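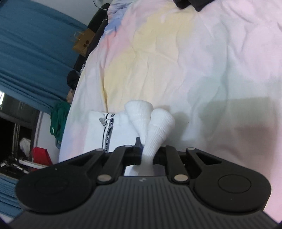 Does a whitening booster do anything for gray socks?
Posted by Catalina Cisternas in Laundry & Clothes

My sister-in-law swears by a powder called Pomum. You add 2 scoops to a normal wash and white cotton is supposed to come out like new. The tub costs more than the socks did. The label says "active brightening system" and doesn't say what's in it, so I have my doubts. Has anyone compared it with plain detergent? I have hard water and a front loader, if that matters.
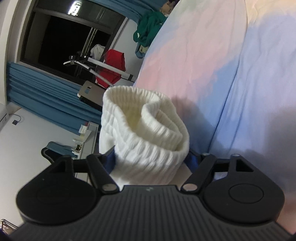

Photo added by Catalina Cisternas, March

Joaquín Orellana
Hard water matters a lot more than the powder. Gray is usually old detergent and minerals stuck in the cotton. Try one load with no softener, half of what you normally pour, and the hottest water the care tag allows. Wash the whites alone. If you want a booster, get plain oxygen bleach (sodium percarbonate) and soak them for some 8 hours first. I'd guess Pomum is the same stuff with perfume, but they won't print the list, so a guess is all it is. Keep it away from wool and silk.

Santino Toledo
works great for me, 5 stars, never going back

Rattana Tanasarn
Santino, compared with what? I bought Pomum last spring and put one sock of a pair through with it and the other without. After a month I couldn't tell them apart, and neither could my husband. That's one pair in one house, so take it for what it's worth. The soak did help with my pillowcases. It did nothing for the elastic, which had already gone yellow.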